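Household Waste and Recycling, Unit 3: What Goes in the Bin
Notes by Nima Ghorbani, updated 2025-09-28

Hi all! I've typed up what I said last time, plus the bits I skipped when we ran over. Bring your bin diary to the next session, even if it's messy. 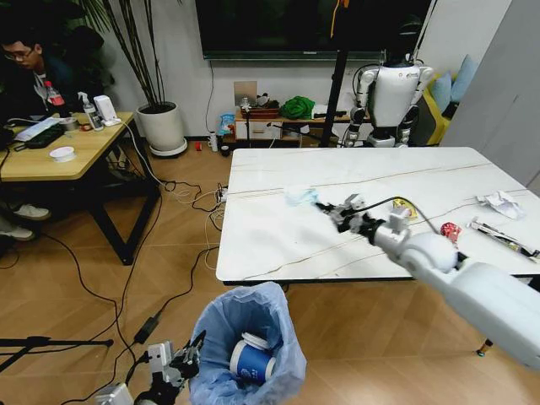
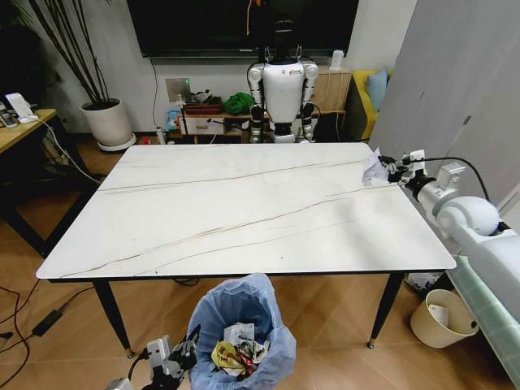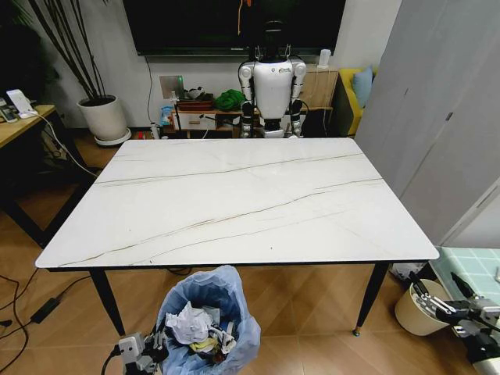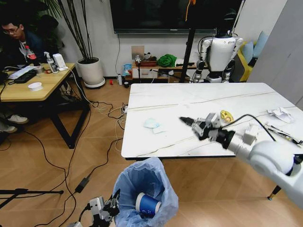 Small trash is my favorite part of this course (I know, I know). The Altness reading looks at 19 homes and spends 200 pages on them, and you only need chapter 3. Watch for what happens to paper once it's been used. A crumpled tissue like the pale blue one in the first picture goes in the trash under our town's rules, while clean office paper can be recycled. Snack wrappers are trash here too, and so are most paper cups, which usually have a thin plastic lining.

Terms to know: residual waste, contamination, liner, sorting line. Ivanyshyn uses "reject rate" where Callard says "contamination," and I'll take either one on the quiz, just stick with it all the way through!

For your diary, write down each thing you throw out, where it went and where you think it should have gone. Please don't fix your mistakes afterward – I want to see them. My own diary from April had coffee grounds in the wrong bin all week.

Reading: Callard, pages 219 to 234. The Flutis handout is optional but short.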